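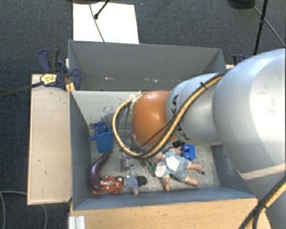

3.2 Bin and cabling

Figure 2. The KUKA arm over the toy bin, with the cable bundle tied along the arm.

The bin has to stay where the calibration expects it. In the first week of November it crept toward the arm by 5 mm, and grasps near the walls began to miss. We now hold it with bar clamps and check its position before each run of 400 grasps. If a corner is off its mark, Bhatia loosens the clamps, resets the bin and repeats the hand-eye calibration.

The cables needed more care. Our first routing was too tight at the wrist, and grasp 142 of the second run ended in a protective stop when the signal line pulled out of its connector. We rerouted the bundle with a wide loop at the joint - the slack lets the wrist turn through its full range - and fastened it with cable ties. The ties are replaced every 700 grasps. Toys that catch on the loop are put back by hand and the attempt is logged as void. The Stokel controller was left unchanged throughout.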